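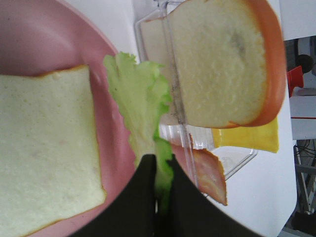 Lettuce, station 4.

Tarwood kitchen, quarter to six. Jiahui Hao with her coat still on. The arm already going.

It pinched the lettuce by the stem end. Two black fingers, frilly top sticking up. Bread flat on the pink plate, ham and cheese still over in the clear holder. She used to do 382 of these before lunch. By hand, radio on, talking the whole time to Kimel on the next board.

Kimel went in January. Nobody on the next board now.

"You just watch it," said the man from Hitik. "If it stops, press green."

So she watched. Six o'clock. Ten past. Her hands kept wanting to do somthing. Folded a towel. Unfolded it.
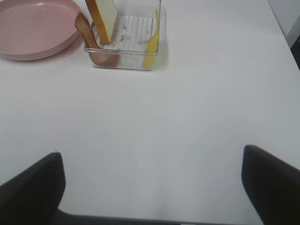 Plate empty, fingers open.

It stopped at 6:40. Open hand over bare white table. Bread, cheese, that brown bit of meat leaning in the box, plate with nothing on it. She pressed green. Waited. Pressed green again.

Then she reached past it and took the bread out herself. Laid it down. Cheese, ham, leaf, lid. Nine seconds maybe. Wrapped it and put it in with the others.

Gunawardena saw from the office. Came down slow, keys going.

"It logs that, you know."

"Logs what?"

"You."

Over 3,000 a week, he said, that was the number they'd signed for. And they needed it to learn. It couldnt learn if she kept helping.

She looked at the green button. "And when it's learned?"

He checked his phone. Said there'd be a meeting Tuesday, and went back up.

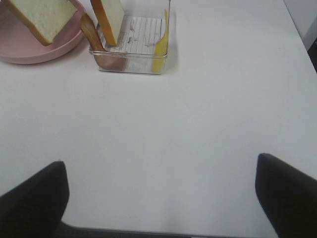 By Lefteris Kourkoulas
September 2023

She cleared the board and set it up again. One slice on the plate, crooked, the rest in the box. Stepped back behind the yellow tape. Sixty more till break.

Green.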